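Comparing finger sets on a two-arm bench

Tie each cable into a bundle and leave two or three untied. Put one bin under each arm.

Start with the narrow fingers at low closing force. Log every attempt, missed grasps included – we stopped at 300 per set.

Cables and bins, from different cameras: 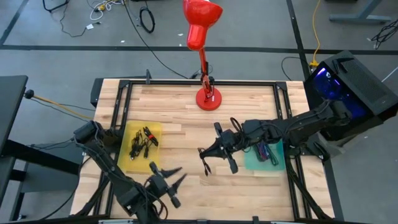
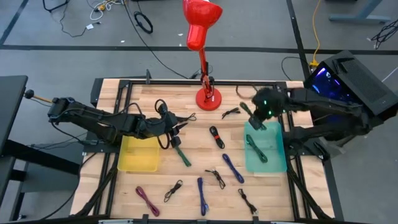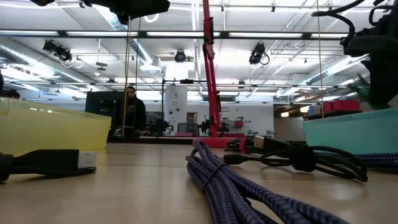

Prakash Nadar wrote to say that he would test thin cables separately, as a set that holds thick bundles well can still drop a single lead. Swap the fingers, recalibrate both arms and repeat with the same cables.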